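**Salutari Opens Its Template Studio to Schools, Clubs and Small Printers**

SALEM, 6 October 2019 – Salutari, the online design service for cards, invitations and printed keepsakes, today announced the release of Template Studio, a browser-based tool that lets organizations build their own sets of greeting card templates and share them with members. The tool is open to all account holders starting today and requires no software to be installed.

Template Studio launches with 800 starter layouts for birthdays, thank-you notes, retirements, graduations and seasonal greetings. Each layout may be changed in full, including fonts, borders, fold direction and paper size. Once a set has been saved, its owner decides which parts stay fixed and which may be edited by others. A school may lock its crest and colors, for instance, and leave the message and the inside panel open to each class.

Until now, customers who wanted a matching set of cards had to copy a single design and adjust every version by hand. Requests for a shared library have been among the most frequent received by the Salutari support desk, chiefly from parent associations, choirs and independent stationery shops.

**Printing and Paper**

Finished designs can be downloaded as print-ready files at no charge or sent to Hirumard, the company's printing partner, for production. Orders placed with Hirumard are accepted in quantities from 24 to 2000 cards and may be split among as many as 3 designs from the same set. Envelopes are offered in white, cream and gray. Customers who print at home will find a new margin guide in the download window, together with a test page for checking that the front and back of a folded card line up.

Hirumard will supply two uncoated papers at launch, one smooth and one with a light texture. A heavier stock suited to postcards will be added in December, along with rounded corners. Prices for every paper and quantity are shown in the studio before an order is placed – shipping included.

**Dernus Lettering Included**

Template Studio is the first Salutari product to include the Dernus lettering collection, a family of hand-drawn alphabets prepared for short messages. The collection covers formal script, block capitals and an informal brush style, and includes accented characters for customers who write in French, Spanish, Portuguese or German. Dernus lettering may be used in any card made in the studio, including cards that are later sold, under the standard Salutari license.

Existing designs are not affected by the change. Customers who wish to move an older card into a shared set may do so from the My Designs page by selecting Add to Studio. The original file remains in place. 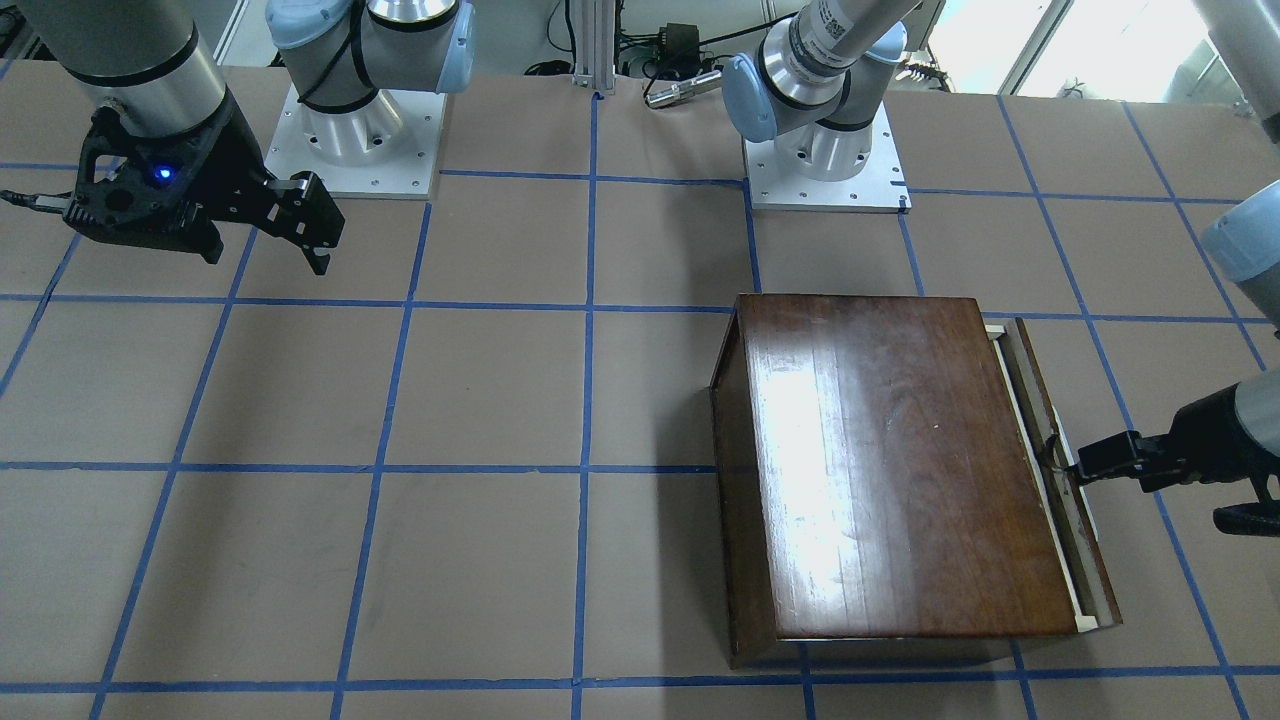

*Worktable marked into a grid with blue tape.*

**Availability**

Template Studio is available in English, with further languages to follow. Personal accounts may keep one shared set free of charge. Organization accounts may keep an unlimited number of sets and assign separate permissions to editors and viewers. Schools and registered charities qualify for an organization account at the personal rate and may apply through the account settings page.

A written guide to building a first set is posted in the Salutari help center. It covers naming, locking and sharing layouts, preparing photographs for print and placing a first order. Sample packs showing both papers and all three envelope colors can be requested from the same page by customers with a mailing address in the United States or Canada.

**About Salutari**

Salutari provides online tools for designing greeting cards, invitations, place cards and gift tags. The company is based in Salem and serves households, schools, community groups and independent retailers.

**Press Contact**

Salutari Press Office, Salem
Product images and sample cards are available to the press on request.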